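Search tickets Search All categories Go

Ticket 2060: Bin-picking cell, dress cable clearance and bin fixing
Posted May 21, 2020 by Cell Support, Nastura
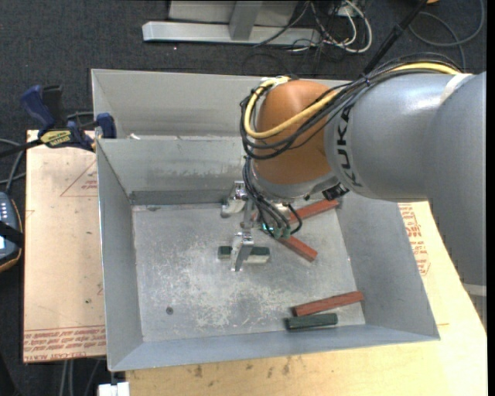 Gripper over a green block in the front bin, cable loop at the wrist.

Category: Safe operation / work practice
Status: Awaiting site confirmation
Site: Espinoza

Reported issue
The site asked whether bin picking may continue under cell rule 306 after a protective stop during a low approach near the bin wall. The controller logged fault 847. No damage was reported.

Findings
1. Rule 306 requires that the cable loop at the wrist be checked at the lowest pick position, with the wrist turned to both ends of its permitted range. The site record covers the home position only.
2. The bin is held at the corner by a bar clamp. Clamps are accepted during setup – they are not accepted for unattended running.
3. The Plenis path file still holds the bin position entered in February. The front bin has been moved since then.

Action required
Measure the bin position again and update the path file. Repeat the cable check at reduced speed, with one trained operator holding the enabling device. Keep 152 mm between the cable loop and any fixed part throughout the approach. Fit a fixed stop to the bin before automatic mode is restored.

Site reply
Bin position measured and file updated. The cable check passed at one end of the wrist range. At the other end the clearance was below the limit – the loop will be tied back and the check repeated.

Support reply
Noted. Automatic mode is to remain locked out. Please attach the signed Rinance check sheet when the second result is available.

Last updated: 2 replies, ticket open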